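Home | Visits | Notes | Archive | Contact

A morning at Urel, where the robots practice kitchen work

March 7, 2026

On Saturday I went to the open day at Urel. I work in a company that prepares meals for schools and hospitals, and my manager thought somebody from the kitchen side should go, not only the people from planning. I had never been inside a robot workshop before. I expected glass walls and a long presentation. There was a presentation, but it was short, and then we could stand near the tables and ask what we wanted.

Urel does the testing for a project with the name Grillgate. The customer is Châu, which runs canteens, and the question is which small jobs in a canteen kitchen can be given to robot arms and which should stay with the cooks. The arms are fixed on brown tables, and on the tables are ordinary kitchen things, many of them in light colors, like a set for a child's room.
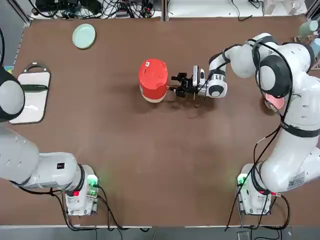 The right arm at the red container, with its wrist camera just behind the gripper.

Our guide was Fredy Cuadros. Before he came to Urel he worked in one of the Châu kitchens, at the dish return, and he speaks about that work with respect. He told us the first plan for the project was made by engineers alone, and it began with cooking. He asked them to look first at the lifting, placing and putting away, which in his old kitchen took the most time and hurt the most wrists. A canteen of that size serves 867 lunches on a normal day, he said, and every plate is picked up several times by somebody.

I asked him what happened with his old colleagues. He did not give me a smooth answer. In the first canteen where Châu tried the system, 2 people moved from the dish return to other tasks, one to the serving line and one to what they call table support. The second one likes it. The first one asked to go back, because at the serving line you must talk all day and she had chosen the dish return for the quiet. I had not thought of this before. In our meetings we always say "the boring work", but we do not ask who finds it boring.

Table support is a new job title, and I tried to understand it well, as my manager will surely ask. The person puts the items where the arms can reach them, checks the grippers at the start of the shift, stops the arm when something is wrong, and writes down every stop. It is paid a little better than the dish return. The training takes 144 hours, part of it at Urel and part in the canteen.
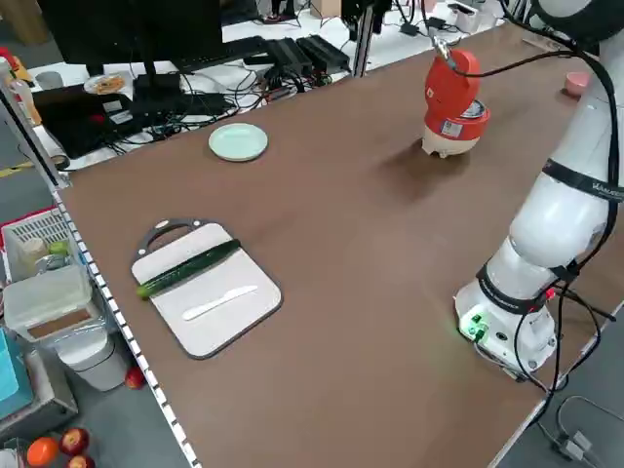 The writing down of the stops was a problem in the beginning. Workers thought the list was a control of them, so they wrote very little. Then the shift leaders agreed that names would not be on the list, only the time and the item, and after this the lists became longer and more useful. Fredy said the software from Dratum, where the lists are collected, had a field for the worker's name that could not be left empty, so for some weeks everybody wrote "kitchen". Now the field is removed.

A man in our group, from a bakery I think, wanted to know about speed. He asked it three times in different words. The answer was that for one single item a trained person is faster, and it will probably stay like this for a while. What Châu hopes for is that the arm does the same movement at the end of the shift as at the start. The man from the bakery was not happy with this answer, but to me it made sense. I know how my own hands are on a Friday at two o'clock.

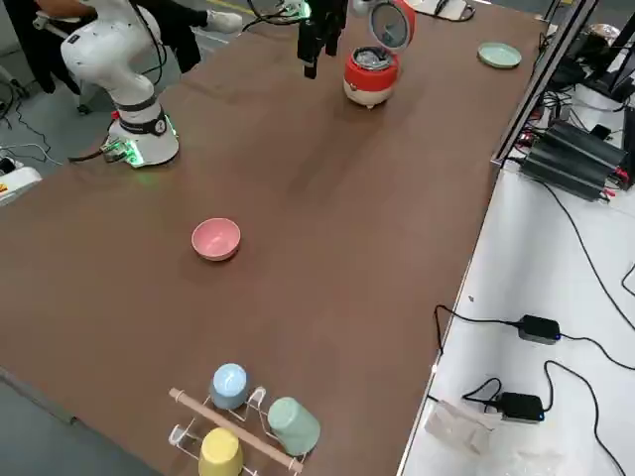 I also asked about knives, as in our kitchen this would be the first worry. Urel wants to collect 1,000 supervised runs of each new task before it is proposed to a canteen, and tasks with sharp blades are not on the list for this year. The cooks at Châu asked for that and they got it. The cooks can also refuse a task for their own kitchen, with a written reason, and one kitchen did this with the rice. They have one woman who makes the rice and they want it to stay so.

After the tour there was coffee, and I spoke with two people from a hospital kitchen who have the same questions as we have. We agreed to exchange our shift plans – without the names, of course. The parking behind the building is small, so if you go to the next open day it is better to take the bus and walk from the bridge.

I will write again when I have the table support training plan, which Fredy promised to send in March.

3 comments | 12 shares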